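# Sorting Small Items into Clear Compartments: Is the Machine Ready for the Stockroom?

Project report, Plomine Technical College, Department of Applied Automation
Author: Erick Langat
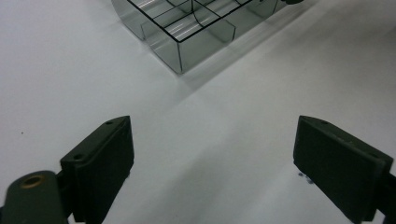

The project was proposed by Barasa, a haberdashery wholesaler that returns loose stock to compartment trays at the end of each working day. The firm wished to know whether the task could be given to a machine within its present budget. The department agreed to examine one part of the question, namely the placing of a single item into a named cell of a transparent organiser.

## 1. Method

Demonstrations were recorded with a hand-held two-finger gripper and used to train a control policy, which was then run on the department's Fernimano arm. A total of 133 demonstrations were accepted. Recordings in which the item left the view of the camera before release were discarded.

The test set consisted of 40 placements with buttons, spools and boxed needles. A placement was counted as correct only if the item came to rest in the named cell and the organiser had not been pushed out of position. The same placements were carried out by a second-year student for comparison.

## 2. Results

The student completed all 40 correctly. The arm completed 10 with buttons, spools and needle boxes taken together. Spools gave the best results and flat buttons the worst, the latter being difficult to lift from a smooth table at all.

Most of the remaining failures concerned the organiser itself. Clear walls offer little for a camera to fix upon, and reflections were at times treated as edges. On several runs the fingers came down on top of a divider – the arm then stopped under its force limit and had to be reset by hand. Lowering the blinds improved matters slightly, but the effect was not measured.

## 3. Discussion

A comparison with the Flostorus sorting unit had been planned. The unit was not delivered in time and this section of the work is therefore incomplete.

On the present evidence the arm cannot take over the task at Barasa. Opaque trays with wider cells would probably raise the success rate, although the firm prefers clear ones so that staff can check stock at a glance. Supervised use with spools alone may be worth a further trial.

## 4. Further Work

- Repeat the test with matt tape along the upper edges of the dividers.
- Record additional demonstrations for flat items.
- Complete the Flostorus comparison when the unit arrives.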